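**Ticket 164 – gripper fails on household tasks, pale wood**
Opened by: Chenxi Hou
Assigned to: Asif Bhutto
Status: open

**27 August 2024, Chenxi Hou**

We want to know if the Skasitz policy can do small tidying chores at home without a person correcting it. For towels and cups I am satisfied. For wooden things on a wooden table I am not. The fingers open wide, go down, and then the policy waits until the timeout of 72 seconds. 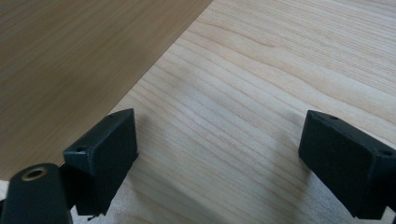
I repeated the run with the old weights (Drakora branch) and the result is the same, so I don't think the last training is guilty. The log shows grasp confidence falling to zero before the stop.

**Asif Bhutto**

Did you change the exposure? With 800 it was too bright for me last time. Please also try a darker cloth under the object.

**Chenxi Hou**

Exposure is now lower. The cloth helps a little – 7 good grasps, before it was none. But a customer will not put a cloth on the table for us.

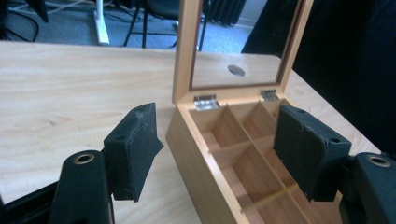
Closing a lid is the chore I would like to solve first. Maxine asks for it every week, and it looks easy for a person. With the lid standing open like this, the window in it is transparent, and the policy may take the table behind it for free space. I suggest we label the wooden border of the lid as the grasp target and leave the pane out. Sorting small parts into the six compartments can wait until September.

**Asif Bhutto**

Agreed. I will relabel and send new weights to Tautahi. Keep the ticket open, please.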